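Been going back through the Magesa catalog this month, all of it, in release order. Notes as I go. Long thread, mute if you don't care about loud bands from the middle of nowhere.

Starting point for anyone new: Magesa made five albums, and the one people know is Grostlow. It's the third. It has the single with the bells on it that got used in a truck commercial. I'm going to argue it's the fourth best.

The first album is self-titled and sounds like it was recorded in a hallway. The drums are all room and no drum. The songs are good. "Feeder Road" is still the best thing they ever opened a record with, and it fades in, so for years I thought my copy was damaged.

My copy is number 2163 by the way. The first pressing was hand numbered on the back in pencil. I've seen numbers higher than mine and numbers written in pen, and the ones in pen have a different matrix in the run-out. I think those are the repress. If you have one, look at side B and tell me what it says.

The second album is Hukent. Named for the town where the studio was. Two drummers on this one, the outgoing one on side A and the new one on side B. You can hear the change. The first guy hits the crash at the top of every chorus and the second guy waits a bar.

Hukent is also where they figured out the quiet parts. On the debut the quiet parts are just the loud parts turned down. On Hukent the bass drops out completely and the guitar plays one note for a long time. "Salt Shed" does this for almost the whole song and then gives you the riff once. One time through, then it ends.

I've read reviews that call this a tease. I think it's the right length. If they played it four more times you'd remember it less.

OK, Grostlow. The complaint isn't that it's polished. I like polished. The complaint is the sequencing. The three fastest songs are all in a row at the start, and after that you get slow, slow, slow, instrumental, slow. By track seven I'm checking how much is left.

Try this order if you have the files: open with track 4, then 1, 2, 6, 3, 8, 5, 7, 9. It's a different record. The single lands in the middle where it has something to push against. I've been listening to it this way since March and I don't plan to go back.

One catch. Tracks 6 and 7 were mixed to run together, so if you split them you get a hard cut in the middle of a cymbal. I put a short fade on it. It isn't perfect but you stop noticing after a couple of plays.

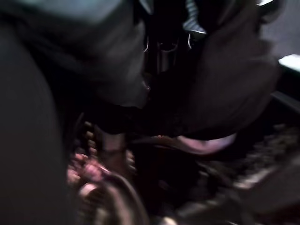 The other thing with Grostlow is the vocals. He's doubled on every line, all the way through. On the earlier albums the double only comes in for choruses, so when it shows up it means something. Here it's wallpaper. The live versions from that tour are better for this reason alone.

Which brings me to the live album. I'm not counting it as one of the five. It was recorded over 2 nights and they list which song came from which night in the booklet, but the list is wrong. "Salt Shed" is credited to the first night and he's clearly hoarse. He's not hoarse on anything else from the first night.

Small stuff, but if you're going to print the list, print the right list.

Album four is Kivow, and it's my pick for the best one. I know that's not the usual answer. It sold badly, the label didn't push it, and the cover is ugly. It's brown with slightly darker brown lettering. I walked past it in the store.

What Kivow does right: it's short, every song has a reason to be next to the one after it, and the guitars are finally panned. For three records both guitars sat on top of each other in the center. On Kivow one is left and one is right and they play different things. Put headphones on for "Low Bridge" and listen to the left side only. It's a whole second song.

Then there's the last track, which is 17 minutes long. People skip it. I skipped it for a long time. The first half is mostly organ and some kind of tape hiss, and the band doesn't come in until well past the halfway point. When they do come in it's the riff from "Feeder Road," slowed way down. Same key, too.

I didn't catch that until my third or fourth year owning it. If you play the end of Kivow and go straight to the start of the debut, the fade-in lines up pretty well with the fade-out. I can't say if it was planned. Nobody in the band has talked about it in any interview I could find.

Album five. I don't have a lot to say. It's fine. Two of the songs are leftovers from the Kivow sessions and those are the two I keep. The rest sounds like a band that's gotten good at being itself and is a little bored with it. The drum sound is great, probably the best they had.

The production credit on five is the band alone. They worked with the same guy on the four before that. I think they needed someone in the room to say a song was done. Most of these go around one more time than they should, and it's the exact thing "Salt Shed" gets right.

So my ranking: Kivow, Hukent, the debut, Grostlow, the last one. Hukent and the debut trade places depending on the week.

On formats, a few people asked. The vinyl of Hukent is worth paying for. The vinyl of Kivow isn't, they had to split the long track over two sides and it breaks right when the organ changes. Get the CD, it's usually cheap. The streaming version of the debut is from the remaster, and the remaster takes out the fade-in on "Feeder Road." It just starts. I have no idea who approved that.

If you only have time for one song from each: "Feeder Road," "Salt Shed," the single from Grostlow (it's a good song, I never said it wasn't), "Low Bridge," and whatever opens side B on the last one.

Doing the B-sides next. There's a Grostlow tour EP I've never heard in decent quality, so if anyone has a clean rip of it, my messages are open.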